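Looking after your card and dice games at home

I must have 53 tabletop games in the house now, and most of them came second-hand, so I've picked up plenty of tricks for keeping them fit to play. My favourite at the moment is an old wrestling card game I found at the Totomham toy fair (one box, four decks, and every last score pad still in it!).

Sleeve the cards you shuffle most

You don't need to sleeve the lot. I do the wrestler cards and leave the match charts bare, and that saves a fortune. Measure a card before you buy, as older sets can be a few millimetres wider than modern ones. Sleeves come cheaper in packs of 1,000 if you can split them with a friend.

Give dice something soft to land on

Bare tables get dented and the noise is dreadful late at night. A piece of plain cloth does the job beautifully – felt is lovely, but an old tablecloth folded double works too. Wash new cloth on its own first or the colour may come off on your charts.
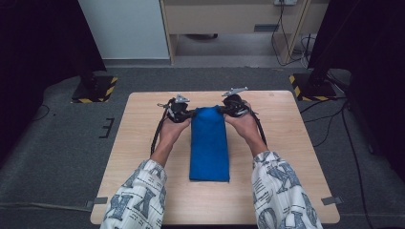 Flatten warped boards and charts

Lay the board face down between two sheets of clean paper, put heavy books on top and leave it for 6 days. Don't be tempted by the iron! I ruined a perfectly good league table that way one August.

Mend split box corners

Run a little PVA glue along the inside of the split with a cocktail stick, press it together and hold it with a clothes peg until it's dry. For really tired corners, add a strip of thin linen tape inside the lid. Ordinary sticky tape goes yellow and lifts the print, so keep it well away.

Keep a season notebook

If you run a league, write the results in a hardback notebook and keep it in the box. Mine has all the title changes from the Merkham league in it – three seasons so far, and I still read back through them with a cup of tea. Pencil is best, as you will make mistakes.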